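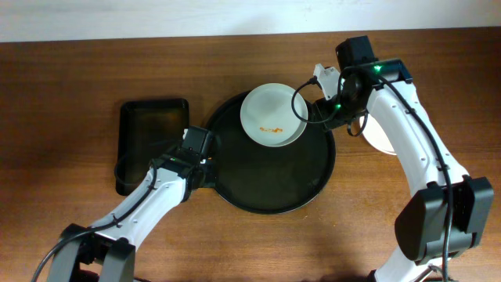 Clearing the plates: an open afternoon at Bollisura

Bollisura opened its doors on Thursday, and I went mainly for the dishwashing table. The building is a short walk from the bus stop at Olivares. Entry was free, tea was extra, and by two o'clock the corridor was full.

The task is a small one. Used plates sit on and beside a round black tray, with a rectangular tray to the left. One plate had an orange-red smear on it, the sort that sets hard if you leave it until after the news. The leaflet says the room has got through 283 plates since February.

I stayed for 4 rounds, longer than I had planned. The Clakitz room next door was showing folded towels and had a much shorter queue.

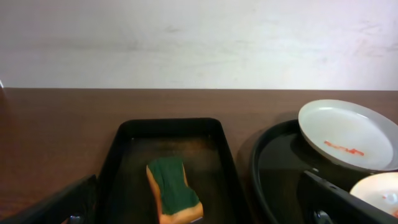 The sponge and the trays

The sponge is the ordinary kitchen sort, green scouring pad on one side and yellowish-orange foam on the other. It has its place in the rectangular tray, and the plates sit on or beside the round one. I do much the same at home with an old roasting tin – it saves wiping the worktop afterwards.

Bowls are harder than plates. Sauce clings to the inside wall, and a flat sponge doesn't follow the curve well. The leaflet gives bowls a page to themselves, with advice to start at the rim and work down.
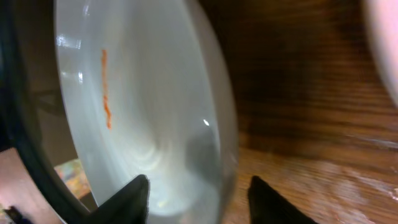 Atundale wrote after reading a draft of this: "I'd soak the bowl first. Ten minutes in warm water and you hardly need the green side, which scratches anyway."

The next open afternoon is in the same building, with tickets limited to 100.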